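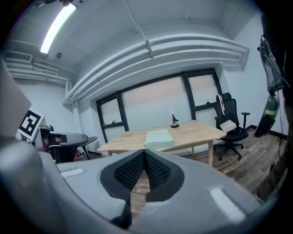 When will the study rooms in the Schumacher Annex be open again?

The rooms on the upper floor reopen at the start of February, and reservations will be accepted from the same day.

The Trerkden Institute has completed the main part of its work on the upper floor of the Schumacher Annex, where shared rooms are being refitted for reading, small meetings and individual work. Furniture has been placed in 7 rooms. The remaining work concerns storage, signs and the clearing of items left behind by former occupants.

The annex was last furnished as a set of department offices. Over the years the rooms filled with desks of different heights, filing cabinets that no longer locked, and shelving fixed in front of windows. A survey carried out by the Facilities Office before the move listed 234 pieces of furniture on the floor. Items in sound condition were offered first to other departments and then to local schools. Pieces that could not be repaired were sent for recycling.

The new arrangement is deliberately simple. Light wooden tables have taken the place of the heavy desks. Office chairs with mesh backs and casters are provided for longer periods of work, and small side tables are available in several of the rooms. Tables may be moved within a room but should not be taken into the corridor or carried between rooms.

The wooden plank floors have been kept. They were cleaned and given a new finish over the summer, and users are asked to lift furniture without casters when moving it. Felt pads have been fitted under the table legs. Anyone who finds a pad missing should tell the annex desk, where replacements are held.

No changes were made to the windows. The wide, dark-framed windows are fitted with pale beige blinds, which may be raised or lowered as users wish. Blinds should be left down at the end of the day and the window latches checked. Staff closing the building have reported windows left unlatched in past winters, and the Institute would be grateful for greater care in this respect.

Visitors who knew the floor before the work will notice that the pipes running along the walls and ceiling remain in view. An earlier plan called for a lowered ceiling to hide them. The plan was dropped after the Facilities Office reviewed the cost and the loss of height it would have caused. The pipes are painted white to match the ceiling. Nothing may be hung from them or from their brackets, including coats, bags, banners and seasonal decorations.

Lighting is by fluorescent fixtures on the ceiling. These will be replaced in a later phase, for which no date has been set. Air conditioning is supplied by wall-mounted units. Temperature settings are managed centrally, and requests for a change should be made through the annex desk.

The tables and side tables were supplied by Budham, which also holds the contract for repairs during the first 2 years. Damage should be reported as soon as it is found, with the room number and a short account of the problem. Users should not attempt to tighten or adjust table legs themselves. Chair height and armrests may be adjusted freely.

Storage was the subject most often raised during the consultation held last spring. Former occupants had kept boxes, lamps, bags, bottles and papers in the rooms, in some cases long after the work they belonged to had ended. Under the new rules the rooms are shared, and personal belongings should be taken away at the end of each reservation. Groups with a continuing need may apply for a locker on the ground floor. Lockers are assigned for one term at a time and may be renewed once.

Belongings found in the rooms after closing will be taken to the annex desk and kept there for the rest of the term. Books and folders bearing a library mark will be returned to the library. Food containers will be discarded. Equipment left under a written agreement with the Facilities Office is exempt from this rule, provided that it carries a label with the name of the department responsible for it.

Cables have also been addressed. Power outlets are set along the walls, and cables should follow the wall wherever possible so that the path to the door stays clear. Extension cords may be borrowed from the annex desk against a staff or student card. Cords brought from home are not permitted.

Reservations will be handled through Omov, the system already in use for the lecture rooms in the main building. A room may be reserved for up to half a day. Any room not taken up within 20 minutes of the start of a reservation will be released to others. Departments wishing to hold regular meetings should send their requests to the annex desk before the term begins, as repeat reservations cannot be entered by individual users.

The Institute expects some 1,000 reservations during the first term. The estimate is based on the use of similar rooms in the main building and will be reviewed at the end of the term, together with the limit on the length of each reservation.

Access to the upper floor is by the main staircase or by the elevator beside the east entrance. The elevator will be out of service for inspection on one morning shortly before the reopening. A notice giving the hours will be posted at both entrances. Those who need step-free access to the floor that morning should contact the annex desk in advance.

Departments that still have furniture or boxes in the corridor are asked to remove them before the end of January. Requests for help with heavy items should state the number of pieces and the place to which they are to be delivered. Keys to the former offices should be returned to the Facilities Office in a sealed envelope marked with the old room number.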